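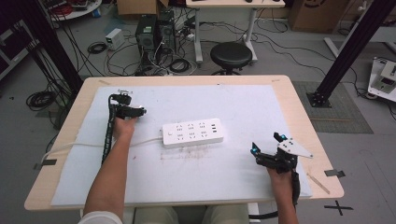

Kerslake Reading Rooms: Frequently Asked Questions

Who may use the reading rooms?
The rooms are open to all adults and to students over the age of 14. A reader's card is required and may be obtained at the front desk on presentation of proof of address.

How many seats are available?
There are 69 seats across the Main Room and the Birna Room. Seats in the Birna Room must be reserved in advance.

May I use a laptop or charge a telephone?
Yes. Power is provided in both rooms. Readers are asked to keep cords clear of the aisles and to bring their own chargers, as the desk does not lend them.
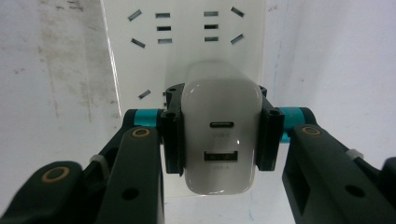 Reader Information, Issue 6, p. 4

Can I borrow items from the collection?
Most books printed after 1879 may be borrowed for six weeks. Older books, maps and the Galelik papers are for use in the rooms only.

How do I request an item held in storage?
Requests are made on the form at the desk. Items held at the Sturetura store are delivered the next working day if the form is received before 3 p.m.

Is copying permitted?
Readers may take photographs for private study without flash. Permission must be sought in writing for any image that is to be published.

Is food allowed?
Water in a closed bottle is allowed in the Main Room. No food or drink may be taken into the Birna Room.

When are the rooms closed?
The rooms close on public holidays and for the first week of September, when the shelves are checked. Books due during that week may be returned the week after without charge.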